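Orwood Bench Evaluation Service
End Effectors, Cameras and Controllers

Equipment overview

The Orwood evaluation bench is available to manufacturers, integrators and teaching departments that wish to compare end effectors under the same working conditions before making a purchase. The bench is operated by the Fultidstead test hall and may be reserved by the half day or the full day. Customers may bring their own hardware or select from the items held on site.

What can be compared

Grippers, push rods and suction tools are tried on the same arm, with the same controller and the same set of objects. Camera positions can be changed between runs – a fixed overhead mount and a side mount are both offered. Controllers from outside suppliers are accepted following a short compatibility check, which should be requested in advance through Hui-mei Shih.

Standard reservation

Each full-day reservation includes:
– up to 40 recorded runs per end effector
– 2 tool changes carried out by bench staff
– a written comparison of position error, contact events and run time
– raw logs in an open format

Additional tool changes are charged separately. The written comparison is prepared by Siu-ming Wei and sent to the customer once the logs have been reviewed.

Rod tool, catalog no. 338

The rod tool is intended for pushing and sorting tasks in which no grasp is required. It is a plain cylinder with a flat, rounded tip and has no moving parts. Customers comparing it with a two-finger gripper should note that objects are moved along the surface only, and that stacking tasks are excluded from its test plan. Block sets in several shapes and colors are supplied for grouping tasks, and a square fiducial marker beside the board serves as the reference for the camera.
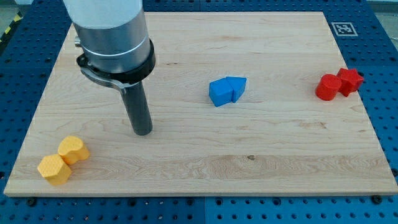 Pană controller option

The Pană controller may be added to any reservation at no charge until the end of June. It supports position and speed control and accepts the same task files as the standard unit.

Reservations and contact

Requests should be addressed to Sheyla Benavides, Room 405, Fultidstead test hall. Please state the end effector, its weight and the mounting pattern.

Page last revised 24 April 2026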